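Can a Homemade Arm Put Away the Groceries? Notes and a Picture From the Kollby Build

3 min read

I should say up front that I don't believe in this project, and I've been working on it since June.

The idea came from Siriporn Rattanakul, who has the bench by the window at the Kollby workshop and a habit of starting sentences with "how hard could it be." Build an arm out of what's on the shelves, bolt it to a table, have it pick up ordinary household stuff. She wanted groceries. I wanted wooden blocks. We got groceries.

What follows is a gallery in the loosest sense. Most of the months behind it went into cable routing, and I'm not going to make you look at cable routing. The notes come first, in the order things went wrong.

The arm. Siriporn named it Jotness and the name stuck, mostly through labels on parts bins. The budget was $900 and we were over it before the base stopped wobbling. People online will tell you that you can do this for the price of a decent bicycle. I'd like to see their receipts. Ours are in a coffee can, and they include a second power supply, bought because I wired the first one wrong.

The fingers. Two of them, black, with triangular cutouts so they give a little when they meet something. Drawings for fingers like these get passed around with a lot of promises attached. "Adapts to any shape" is my favorite. They adapt fine to a tennis ball. So does a sock.

The software. We're running a control package called Tolentino that a friend of the shop wrote and no longer answers questions about. It works. I don't know why it needs to be restarted after lunch, but it does, and there's now a sticky note on the monitor that says so.

The numbers. Siriporn keeps a log and I keep an eye on the log. It stands at 3319 grasp attempts across everything we've tried. She likes to quote the success rate for her best day, 72 percent, and she quoted it on a Tuesday to a visitor who was plainly thinking of joining. I asked her to quote the other days too. She said the other days were "setup." A lot of our days turn out to be setup, if you read the log closely.

The cups. Fine. I'll give it the cups.

The bags. Now we get to the part I'd been waiting for, in a mean sort of way. A box has sides. A cup has a wall. A tied plastic bag has a knot, a lot of slack, and contents that can shift when you lift. You can't model it with anything we own, and you can't tell the arm where the handle is, since after tying there's hardly a handle left, just a wad. Siriporn's plan is to ignore the rest of the bag and go for the wad. I said that was cheating. She said it's how she carries bags. I had no answer ready for that one, and I'm still working on it.
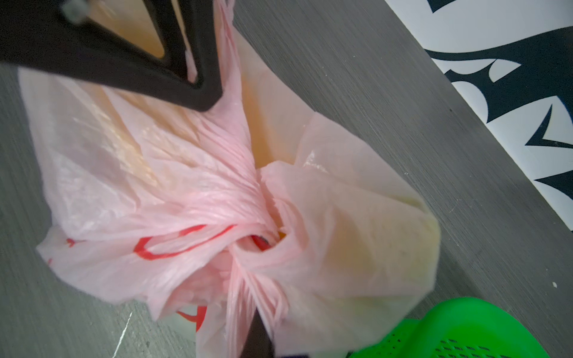 Pink bag, red printing, and one finger on either side of the twisted handles. I'll admit the approach looks sensible. Looking sensible is free, and I'd put no money on a lift from a still picture, ours or anybody else's.

Zoriana Levchenko: I think you're being hard on the fingers and too easy on the task. Picking up a bag by the knot is the simple half. Ask it to set the bag down upright somewhere useful, then untie it. I'd also want to know how many of those attempts had a person nudging things into place first, and whether the log has a column for that.

It doesn't have a column for that. I've asked. Siriporn says she'll add one once she's done moving the log over to the Drokham laptop, the one with the working hinge, and I've offered to draw the column myself with a ruler in the meantime.

She's right about untying, too, and I hope Siriporn doesn't read it, because she'll want to try.

Next on the list is a stiffer mount for the wrist. I've priced the parts twice and gotten different totals, so I'm going to price them again before either of us buys anything.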